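Sumathi Varghese
I've been meaning to write this up since November and kept putting it off, so make a cup of tea, it's going to be a long one. It's about moths, and my mother's jumpers, and what I'd do differently if I had the year again. 1/

It started with one hole. Left elbow of a navy cardigan, small enough to hide with a lentil. I blamed the hook on the back of the kitchen door and darned it (badly) and put it back in the chest with all the others, which I now know was about the worst thing I could have done. 2/

By the end of summer there were eleven jumpers with holes in them. Some had one, some looked as if they'd been used for target practice. I sat on the landing with the whole lot round me and felt quite sorry for myself, I don't mind saying. 3/

So I rang Stuart Whitlock, who taught the mending evening class I did years ago and still answers his phone, bless him. He asked me what the chest was lined with. Old felt, I said. There was a long silence – and then he told me to go and take the felt out straight away, while he was still on the line. 4/
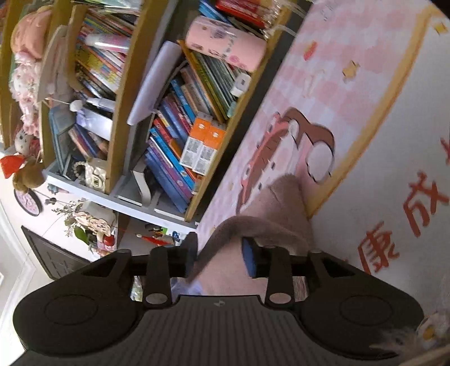 The thing he explained, and I'd had it wrong my whole life, is that the moths you see flying about aren't the ones doing the eating. It's the larvae, and they like it dark and undisturbed. A jumper you wear every week is fairly safe. The one you're saving for best is dinner. 5/

I was saving nearly all of them for best. My mother knitted from the age of 8 until her hands gave out, and after she died I couldn't bring myself to wear them in case I spilled something. So they sat in the dark, folded beautifully, being eaten. I've thought about that quite a lot since. 6/

Right, practical part, for everyone who asked. Freezing first. Each jumper goes in a sealed bag with the air squeezed out and then into the coldest part of the freezer. I left mine for a fortnight. We ate a great many frozen peas in the week before, to make room. 7/

Let them come back to room temperature before you open the bag, or you'll get damp all over the wool. I was impatient with the first one and had to lay it out over two towels and apologise to it. 8/

While they're in there, hoover. Hoover everything! Under the bed, the edges of the carpet, behind the chest, inside the chest, the gap where the skirting board has come away and you've been pretending it hasn't. Then empty the hoover outside. I did this every few days and found things I'd rather not describe over tea. 9/

Then washing. Cool water, wool wash, no wringing, press the water out in a towel. I use one called Nenine that the wool shop in town keeps behind the counter, and I paid more for it than I'd like my husband to know. Any gentle one will do. Mum used shampoo and her jumpers outlived her. 10/

Drying flat is the slow bit. I had every table and the spare bed covered, and turned them over at breakfast and again at teatime. For a while there was nowhere to eat and we had our suppers on our knees, which the dog thought was a marvellous development. 11/
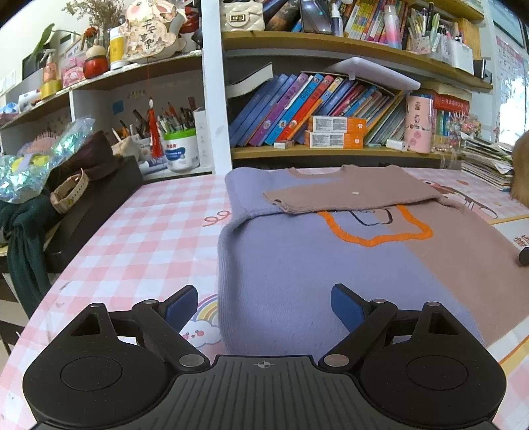
Blue half, pinky-brown half. I do love a jumper that can't make up its mind.

Now, mending. I used to think a darn had to be invisible or it was a failure, and I'd squint at it till I had a headache. Stuart's rule is that the yarn should match in thickness and after that you may please yourself. My navy cardigan has a mustard elbow now and strangers compliment me on it. 12/

Lavender bags, since I know somebody will ask. They smell lovely. I had 34 of them in that chest, every one sewn by me, and the moths carried on regardless. I've kept them for the smell but I've stopped expecting anything of them. Cedar balls, much the same story in this house. 13/

What has made a difference is taking everything out and giving it a good shake once a month, by the window, with the radio on. It's on the calendar next to the bin days. I've come to look forward to it – you see each one properly, and you remember who it was made for. 14/

And I wear them! The Fair Isle went to the supermarket yesterday. It got a bit of yoghurt on the cuff and it washed out perfectly well. 15/

Three are still waiting for their darns and one is past saving, so I'm unpicking it for yarn. If anyone has a good way of getting the crinkle out of unravelled wool, do tell me. I've tried steam and I've tried hanging it over the bath with a tin of beans on the end. 16/16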